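Streets and Who Looks After Them
Week 7 notes: sidewalks, repair duty, the strip, the curb

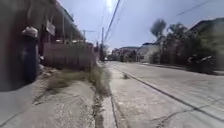

Question from the back on Sunday's discussion page was whether a homeowner who never asked for a sidewalk can really be billed for fixing it, and if so why the city gets to call it public. Good question, will take most of today. Short answer yes in many places. Long answer below.

Typed up fast, check against your own notes. Reading list at the end.

1. Ownership vs duty

Keep these apart all term. Title = who holds the land. Easement = who may use or cross it. Duty = who has to keep it up. Liability = who pays when someone falls. Four separate questions. Most people on most streets think they are one question.

Typical set-up: lot line stops short of the pavement. Everything from there across to the lot line opposite is right of way. City may own it outright or only hold an easement over it. Makes little difference to a person walking, makes a lot of difference when a street is closed and the land goes back to somebody.

Duty is set by ordinance. Two families:

Abutter model. Owner of the lot next to the walk repairs it. City inspects, sends notice, owner fixes or city fixes and bills. Unpaid bill becomes a lien.

City model. City does it all from general funds or a street fee.

Plus mixtures. Ploltent splits the cost down the middle on interior lots, city takes corners and ramps. Remember Ploltent, it comes back in the essay question.

2. Where the abutter model came from

Older than cars. Early walks were put down by shopkeepers who wanted customers out of the mud. Boards, brick, whatever was going. Towns then required what some owners had already done, block by block, and charged it to frontage. Road in the middle was everybody's problem, walk at the side was the owner's.

When towns took over paving the roadway they mostly left the walk rule alone. So the split in the budget today is partly just a leftover. Carriageway gets a line in the capital plan. Walk gets a letter to the owner.

Frontage charges: cost per foot of lot facing the street. Looks fair, isn't always. Corner lots pay on both sides. Wide lot with a small house pays more than narrow lot with apartments on it, even though the apartments put way more feet on the pavement. Write this down, people forgot it on the midterm last year.

3. Snow, leaves, stuff in the way

Clearing is a separate duty from repair. Ordinance often has the owner clearing even where the city repairs. Vondow does this. Owner has until 7 in the evening on the day after snow stops, then a warning, then a fine. In January they run the inspectors off complaints only, so blocks where people phone get inspected and blocks where people don't, don't.

That is the general problem with complaint-led enforcement. It measures willingness to complain. Not condition. See the Ruddock numbers in section 5.

Objects on the walk: most codes set a clear width that has to stay open. Bins, signs, planters, bikes, café chairs all come under it, usually with different permits from different offices. Collection day normally gets an exception, written loosely, and that's where the arguments start.

4. The strip

The bit between walk and curb. Called verge, tree lawn, parkway, boulevard, devil strip, depends where you grew up. I will say strip.

Does several jobs. Trees. Room for signs, hydrants, poles. Somewhere to shovel snow. Takes some water before it gets to the gutter. Keeps walkers away from moving cars, which matters more for how a street feels than nearly anything else on the section drawing.

Legally it is a mess. City land or city easement, owner mows, owner can't plant what they like, city can dig it up without putting back the roses. Street tree is the classic case:

- city planted it or approved it
- owner is told to water it
- roots lift the slab
- owner gets the repair notice for the slab
- owner wants tree out
- city refuses permit

Everyone in that chain is following their own rule correctly. Good essay material. Some cities waive the bill where a street tree is the cause. Then everybody's crack turns out to be a root and you need an arborist in the inspection crew.

Fixes, cheapest first: grind the raised edge. Ramp it with asphalt (ugly, temporary, stays for years). Lift and relevel the slab. Replace slab. Curve the walk around the trunk. Thinner sections or flexible panels near roots. Bigger tree pit next time, which should of been done in the first place.

5. Ruddock case

Ruddock is the district we'll use through to the end of term. Mostly houses, concrete walks, a few blocks with a strip and most without. City of Vondow did a full condition survey there, every block walked, nothing left to complaints. 2,566 defects logged. Defect = raised edge, wide crack, missing piece, sunk slab holding water, or blocked width that was permanent (pole, wall, hedge grown over).

Compare with the complaint file for the same area in the year before the survey. 21 entries. And those bunched up on a few streets near the school.

Discussion points:

a. Why so few complaints? Suggestions from last year: people don't know who to call. People know exactly who will get the bill if they call (themselves). Renters have no reason to. Neighbors don't want to land next door with a notice. The last one came up a lot in the follow-up interviews.

b. What should the city do with the survey once it has it? Before the survey it could say it had no notice of most defects. After the survey it has written notice of all of them. City attorneys hate surveys for this reason. Planners love them. Same piece of paper.

c. What order to fix in? Worst first sounds obvious. Scatters the crew all over the district and the set-up cost eats the budget. Block by block is cheaper per slab but leaves bad ones waiting. Ruddock went with routes: school, bus stops, clinic, then the rest.

They logged it all in Vokudik, the city's asset system. You will get an export for the lab. Warning, the condition column uses two scales, somebody changed over partway through and didnt convert. Sort that before you map anything.

6. Money

Bill to a Vondow owner for a single slab averaged almost 500 dollars under the old notice system. Hardship for some, pocket change for others, same letter to both. Bill for the same work when the city does a whole block at once is a good deal lower because the truck is already there.

Ways to pay:

General fund. Simple. Competes with everything else every year, loses.

Street fee on the utility bill. Steady. Hits renters through the bill, hard to explain at public meetings, people call it a tax, which it more or less is.

Special assessment. Back to frontage, see section 2.

Fix at sale. Owner has to bring the walk up to standard before a house changes hands. Money is on the table at that moment so it hurts less. Slow though. A house that stays in one family can go a very long time without it, and you get a patchwork of new slab, old slab, new slab.

Bond. Big push, one time. Fine for a backlog, no use for upkeep.

Most places end up with two of these bolted together.

7. Back to the question

So can they bill you for something public. Courts have mostly said yes, on the reasoning that the walk benefits the lot beside it especially. Ask whether you buy that. A walk with a gap in it isn't worth much to anyone, so the benefit of my slab depends on your slab. Looks more like a network than a row of private benefits. The counter: owner is nearest, sees the defect first, and often caused it (driveway, truck, tree, downspout pointed at the joint).

Liability for falls is different again. Older rule in many states, owner who breaks the repair ordinance owes the city, not the person who fell. Some cities changed that by ordinance to push claims off their own books. Read the two short cases in the packet before seminar, they go opposite ways on nearly the same facts.

For next week

Read packet chapter on curb ramps and corner geometry. Skim the Ploltent ordinance, only the cost share part.

Walk one block you know, both sides. Sketch the cross section from wall to wall: building line, walk, strip if any, curb, roadway. Mark who you think owns each piece and who you think has to fix it. Then look it up. Bring both versions, the guess and the looked-up one, dont tidy the guess.

Lab groups stay the same. Vokudik logins go out Sunday evening.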